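Bow inspection limits for the traditional archery round
Forum: Rules and Equipment
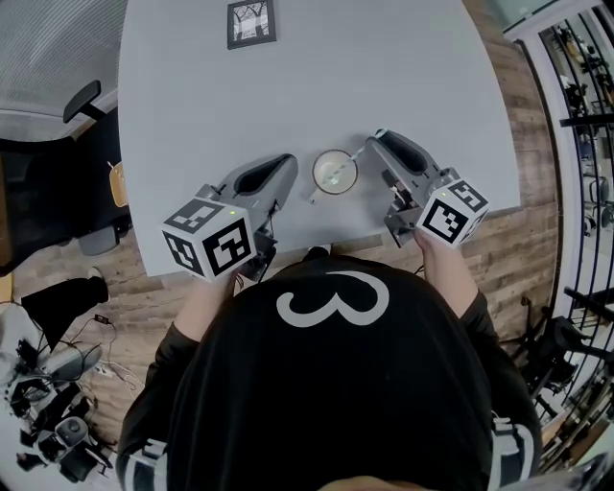
flumitz_archer
What is the draw weight limit for the horseback class at the Fendby games this year?

r_hamel
The limit is 37 pounds measured at the rider's own draw length. Last year it was 36.

steppe_target
Measured at own draw length, or at a fixed 28 inches? The Mäkelä rulebook uses fixed, and half the riders train for that.

r_hamel
Own draw length. Section 19 of the entry packet. The inspector marks the arrow at full draw and hangs the scale to the mark.

kirkegaard_th
I disagree with this method. A rider can short-draw at inspection and gain two pounds on the track. A fixed length gives the same reading every time.

r_hamel
A fixed length also penalizes short riders with short bows. Some horn bows should not be pulled to 28 at all.

kirkegaard_th
Then set two lengths — one for bows under 48 inches, one for the rest. Emard did this at the November meet and inspection went faster.

steppe_target
Emard had one inspector and a short entry list. Fendby has over 100 riders.

flumitz_archer
My bow reads 36.5 at my draw in a cold barn. Will it pass in the heat?

kirkegaard_th
Laminated bows usually read lower when warm. Bring a second string anyway, a little longer than the first. Lower brace height takes off some weight at full draw.

r_hamel
Check with the inspector before you change strings. The bow gets a sticker after weighing, and a new string means a new weighing.

— Raphaël Hamel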